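swapping the alarm panel at the Orkholm site this month, thread bc I'm waiting on firmware anyway

2/ old Skerar panel, 160 zones, almost all door contacts. half of them labeled "spare". they are not spare

3/ El Khatib wants every alarm to pop the nearest camera on the guard's screen. fine. except the camera list they sent is from before the Stostness wing got built

4/ so I'm walking the bulding with a laptop matching contacts to cameras by hand. two doors share one camera, one camera looks at a wall

5/ firmware at 4 percent. still 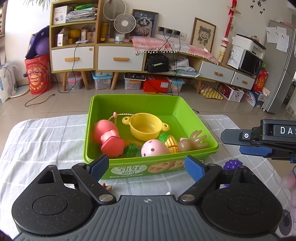

6/ anyway pre-alarm buffer. set it longer than you think, guards need to see who came up to the door, not just the door swinging

7/ ok it rebooted. lost the time sync, ofcourse. back to the rack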